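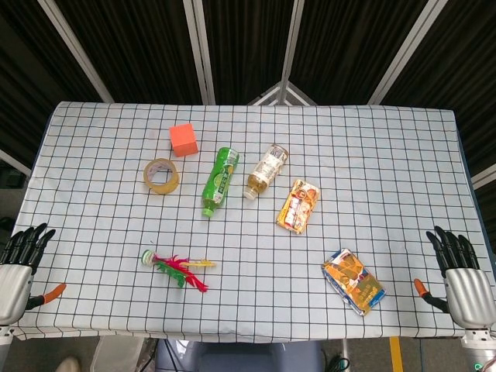 Por que é que a fita-cola cola?

A fita tem duas partes. Uma tira fininha, de plástico ou papel. E a cola, só de um lado -- é uma cola que nunca seca de todo, fica sempre mole.

Carregas com o dedo. A cola espalha-se e entra nos buraquinhos da superficie, mesmo os que não vês. Quanto mais carregas, mais agarra!

E com pó? Cola mal. A cola agarra-se ao pó e não à caixa.

Experimenta: corta 2 tiras iguais, cola uma num prato limpo e outra num prato com farinha. Puxa devagar. Qual sai primero?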